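Chapter 4
What a Parcel Really Costs to Move

Last updated: 03/04/2022

I got my start in this business driving a van for Trunititz, a courier outfit with more promises than vans, and my first week there taught me most of what's in this chapter. I had a single box to take out to Climton. It weighed next to nothing, it was the size of a small fridge, and it took up so much room that I had to leave a stack of other jobs on the dock. The customer had paid by weight. You can guess how happy my boss was!

So before we get into routes and schedules (that's Chapter 5, and I promise it's more fun than it sounds), I want us to spend some time on price. A carrier sells two things at once: the ability to lift weight, and the space to put it in. Run out of either one and the truck is full.

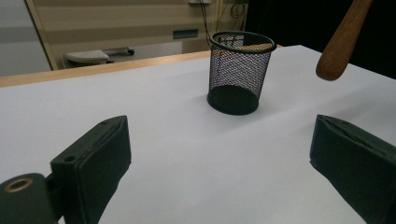
Figure 4.1. A mesh pen cup on a white tabletop.

Most carriers deal with this by working out what they call dimensional weight. You multiply length by width by height, then divide by a number the carrier picks, and you compare the answer with what the scale says. Whichever is bigger gets billed. When I moved over to Trendbridge they used 2,000 as their divisor for a while, in metric units, and I remember customers calling up furious over boxes of pillows. I'd have been furious too. A box 40 centimeters on every side comes out at 32 kilos under that rule, even if it's full of feathers!

The person who finally made this click for me was Renato Montecinos, who ran the rate desk. He had me pull every job we'd done for the Grajales account in July, all 1,183 of them, and sort them by billed weight and then again by scale weight. The two lists hardly looked alike. I spent about 10 hours on it and grumbled the whole way through, but I've never quoted a job the same way again.

You'll do a smaller version of that exercise at the end of this chapter. Keep a calculator handy, and watch your units, please (I still mix up inches and centimeters when I'm tired).

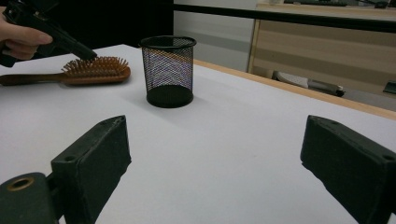 If a box is heavy and small, does dimensional weight matter?
The scale weight will usually be the bigger number for a box like that, so it's the one you'll be billed on. Work out both anyway until you've got a feel for it.

4.1 Measuring the box

Start with the longest side and call that the length. Measure to the outermost point, bulges included, and round the way your carrier's rate sheet tells you to.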